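Brolport laboratory, workcell notebook
29th May
Entry by Trí Phí. Reviewed in part with Ehab Benmoussa.

Continued from the previous entry: plate handling under the revised Runlow planner, and the open fault on wrist camera registration.

Software state at start of session. Runlow was built from the integration branch with the grasp-offset patch applied. The calibration service (Brendard) was left at the March release. Logging was through Saithong, with both arm controllers and all camera streams on the common clock. The clock offset check passed before the first motion.

1. Rim grasp

The revised planner no longer treats a plate as a solid disk. It fits a circle to the raised rim, samples grasp candidates along it, and discards those for which the gripper cable would pass through the volume above the plate. The cable is modeled as a chain of spheres attached to the wrist. This is a coarse approximation. It has been adequate for approach motions but less so once the fingers have closed, when the real cable can settle lower than the model predicts.
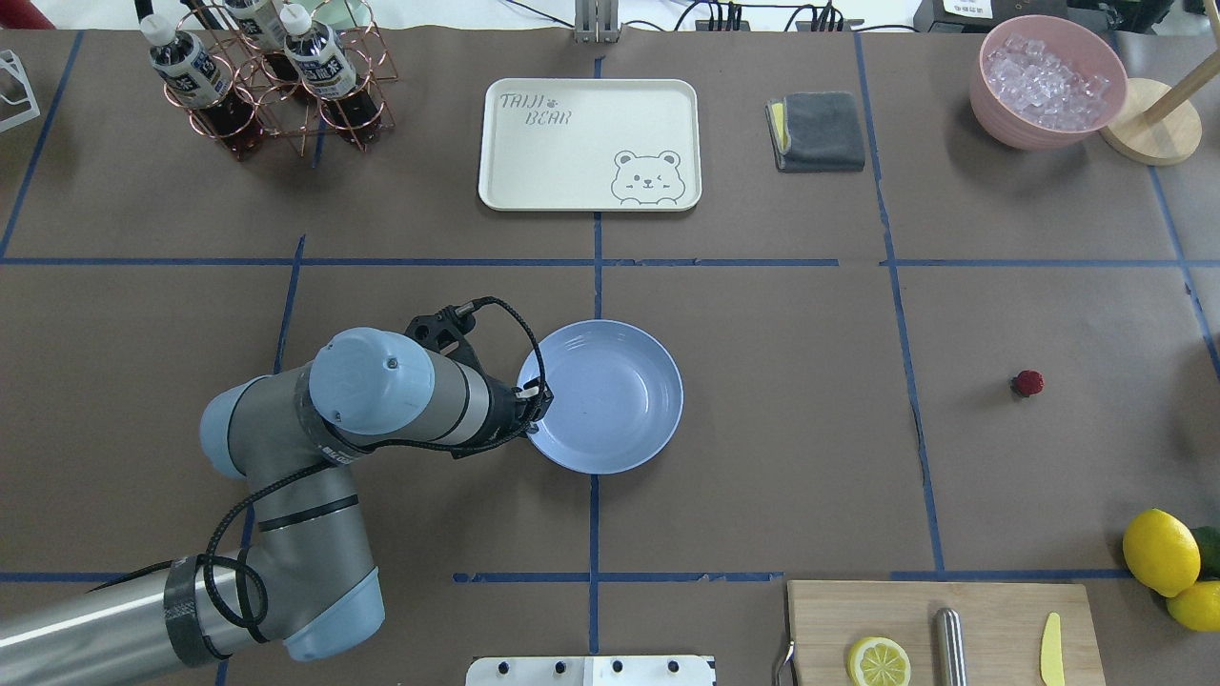
Left rim grasp on the light-blue plate. The cable arches over the gripper and touches the plate edge.

The contact between cable and plate does not appear anywhere in the collision report for this grasp. Runlow gives a clearance of 70 mm at the same joint configuration, and that figure should be regarded as wrong. The cable model is anchored at the wrist flange and assumes a fixed bend. I have entered the fault against the cable model and left the candidate sampler alone, as the grasp point it selected was sound.

Ehab asked whether the planner should simply prohibit grasps on the side of the plate nearest the base. I would prefer to wait. The restriction would remove a large share of the reachable candidates, and the same error would remain in place for the bowl, which has a taller wall. To be decided once the sphere chain has been refitted.

Perception during the same grasp behaved acceptably. The strawberry was on the bare paper to the right of the plate and was segmented as a separate object throughout. The lemons were also separated. The lime was dropped from the object list at intervals; from the head camera it is partly hidden behind one of the lemons, and the tracker deletes an object after too short a period without a confident detection. The timeout is presently a constant in the source. It should be a parameter, and it should be longer for objects whose last known position lies behind another object.

The clear ice remains difficult. Depth returns inside the pink bowl are unusable, and the planner is still given a closed cylinder in place of the bowl's contents. No change is proposed.

2. Wrist camera registration

The fault reported last time was that the wrist camera and the head camera disagree on the position of a tape crossing after the wrist has been rotated. The procedure was as follows: move the wrist over a crossing, hold, detect the two tape lines, intersect them, project the intersection into the base coordinate system, and compare it with the head camera's estimate of the same crossing.
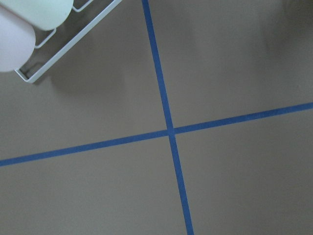
Wrist view over a tape crossing, fingers at upper left. The tape edges are ragged where the strips overlap.

The line detector had been fitting the edges of the tape. At the overlap this gives an unstable answer, and a small change in exposure moves the intersection. I replaced the edge fit with a centerline fit computed over the full visible length of each strip, with the pixels nearest the crossing excluded. The intersection is now steady while the arm holds still. Code is on the branch tape-centerline.

A second defect was found in passing. The gripper mask, which removes the fingers and their white frame from the view, was drawn for the closed position only. With the fingers open, part of the frame falls outside the mask and is passed to the detector. The shadow beneath the gripper also lowers the color threshold locally — this did not produce a false line today, but it could. The mask should be generated from the finger joint reading. Ehab will take this item.

With the centerline fit in place, the disagreement between the two cameras is reduced but has not been eliminated. The remainder varies with wrist angle, and I suspect the hand-eye transform in Brendard. The present transform was solved from 485 poses, most of them with the wrist close to vertical. A new set with wider rotation is required before any further correction is attempted in software. I ask colleagues not to add a manual offset to the configuration file in the meantime. There was one in there already, without a comment, and it took a good part of the session to find.

3. Placement check over the plate

The new placement monitor runs in Saithong alongside the planner. It reads the commanded tool position, the segmented plate outline, and the segmented item, and it withholds the release command unless the projected fingertip position lies inside the rim by the configured margin.

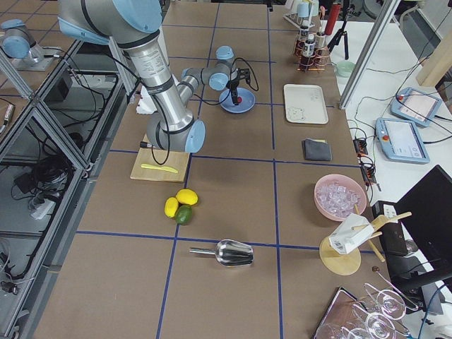 The latency from camera exposure to the monitor's decision was 195 ms at the median. That is acceptable for a stationary plate and would not be for a moving one. Most of the delay is in the segmentation stage, which still processes the full view from the fixed camera although the monitor needs only the region surrounding the plate. Cropping before segmentation is the obvious first step. I have not made that change yet, as the crop would have to follow the plate when it is moved, and the code that publishes the plate pose is shared with the other arm.

The monitor also wrote 1,049 warnings of the type "item outline touches plate outline." All of those I opened are harmless: an item resting on the plate will always have an outline in contact with it from this viewpoint. The rule was written for items approaching the rim from outside and should be disabled once the item center is inside. Ehab suggests lowering it to debug level. I do not agree, since we will want the message when an item is straddling the rim.

Open items

Refit cable sphere chain, anchor at the connector. Trí.
Gripper mask from finger reading. Ehab.
Tracker timeout to parameter file. Trí.
New hand-eye pose set with wide wrist rotation, then re-solve in Brendard. Both.
Crop ahead of segmentation, after the plate pose topic has been split per arm. Unassigned.
Remove the uncommented offset from the second configuration file also. Not yet checked whether the nightly build depends on it.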